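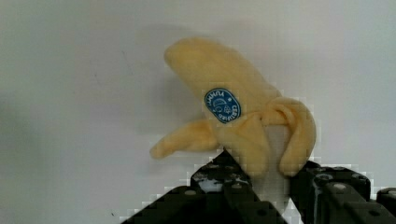 2 min read

About us

Clokbridge is a small workshop in Burnmont that repairs and checks robot grippers. Most of what reaches our bench has already gone wrong somewhere: a finger that closes too hard, a grip that lets go halfway through a lift, a stop button that takes longer than it should.

The firm was started by Khrystyna Antoniuk and Erdal Kurtuluş after a fault at a packing line where they both worked. A gripper lost its force limit when the controller restarted, and went back to the factory setting without showing a warning. It closed on Erdal's hand during a clean-down. He had two broken fingers and was off work for 8 weeks. The restart had been logged, but the log was kept on a machine in another building and was only read in November, when the same thing happened on the next line.

That fault is still the first one we look for. Every gripper is restarted 50 times on the bench, and the force limit is read back each time. If it comes back wrong once, the unit fails and we write to the owner the same day.

We also do grip tests on soft things. Plush toys fold and shift between the fingers in a way that a steel block does not, and a slow loss of grip shows up sooner. Vojtěch Oravec runs these tests and keeps the shelf of test pieces. Albertina Godinho writes the reports, including the ones customers would prefer not to get.

We have had failures of our own. Job 1773 was passed and sent back with a cable clip missing, and the cable wore through in almost three months. The arm stopped safely, but we had signed it off. Two people now check each unit before it is packed – the second is never the person who did the repair.

Welington Caldeira takes bookings and can tell you what to send with your unit. Please include the controller and any fault logs, even short ones. If someone has been hurt, leave the machine switched off and ring us before moving anything.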